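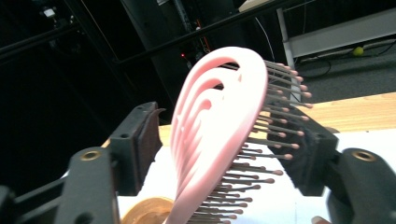 ## The pink brush and the new station

We sort and pack returned goods at Rumeck. Most of it is personal care: brushes, combs, soap dishes, travel cases, that kind of thing. I have been on the returns line for six years, and for most of that time the job was the same. Open the bag, look at the item, decide, put it in a bin. In the spring the company told us that part of this would be automated, and since then a few of us have been spending part of each shift teaching the grippers to pick things up.

I got the brushes. The pink vented one is the one I know best by now. The head is all curved ribs with gaps between them, so one finger of the gripper has open slots to press against and the other goes into the pins. If you close on it at a bad angle the brush turns. With my own hand I would never think about that. I'd just pick it up.

The target is 218 good grasps per item before we move to the next one. Fadime Akbulut keeps the list and she does not round up. I did 44 on my first day with the brush and my wrist was sore that night. Squeezing a gripper uses different muscles than bagging does. I asked for a second break and got it, and now everyone on the station has one.

## What has changed so far

Nobody on our line has lost a job. I'm putting that first because it is what my sister asks every time I call. There were 18 of us in returns in the spring and there are 18 now, but two have moved over to the Sarncombe building and two new people came in who were hired for the station and have never worked the line.

The pay is a bit more on station days. The quiet is harder. On the line you talk all day, and at the station you mostly don't, because you are watching the fingers. Orhun Dağdelen tried it for a week and asked to go back. He said he missed the arguing. They let him, which I was glad to see.

The other thing is who gets asked questions. Before, if a manager wanted to know how returns worked, he asked another manager. Now the engineers come to us. Chiharu Mizuno sat with me for most of a morning asking why I always take a brush by the head if the handle is dirty. I had not known that I did. She wrote it down and the instructions were changed that afternoon.

## What I don't know

The plan is for the first arms to start on the real line in October, doing brushes and combs only. Someone will still have to look at each item and decide if it can be resold. We have been told that will be us. Nisreen Sleiman, our union rep, wants that in writing, with the station rate kept for anyone who trained, and there is a meeting on it next week. I plan to go.

I have combs starting tomorrow. They are flat and they lie close to the table, and Fadime says they are worse than the brushes. I'll write again when I've done a few days of them.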